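About Fester

Fester is a women's clothing label and shop in Rostatcombe. We design skirts, dresses, shirts and light jackets, and sell them from our shop on the high street and through this website.

The business was started by Anqi Li, who trained as a pattern cutter and spent eight years making samples for other labels. She began with one skirt shape in three fabrics, sold from a Saturday market stall. The skirt is still in the range. It has had a deeper pocket since the second year and the waistband is now faced in cotton, but otherwise the pattern is the same.

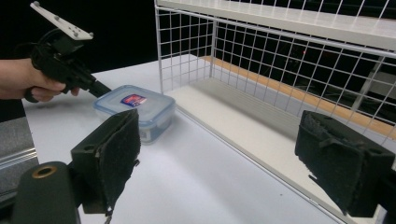
We bring out two collections a year, in April and September. Each has 20 styles, and most of those carry over from the year before in new colours or a different cloth. We make no more than 210 of any one style. When a size sells out we can sometimes cut more, depending on what is left on the roll, so it is worth asking.

Our prints are drawn in the studio above the shop. The Barros print, a large leaf on a dark ground, is the one most customers know us for. Rikumel is a smaller check that we use for shirts and linings. Both come back every autumn.

Sizes run from 8 to 26. We fit every style on two people before it goes into production, one at each end of the range, and the measurements on each product page are taken from the finished garment – not from a standard chart.
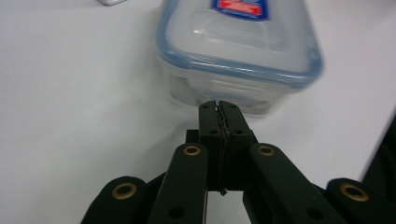
Alterations are done on the premises. Hems on anything bought from us are free in the first month, and we charge a set price after that. We also mend our own clothes, whatever their age. Please wash them before you bring them in.

The shop is open Tuesday to Saturday, 10 to 5.30. We are closed on Monday, when the studio does its cutting. Fittings for occasion wear are by appointment and take 40 minutes.

If you would like fabric swatches, send us a message with the style name and your postal address. We post them second class, up to five at a time.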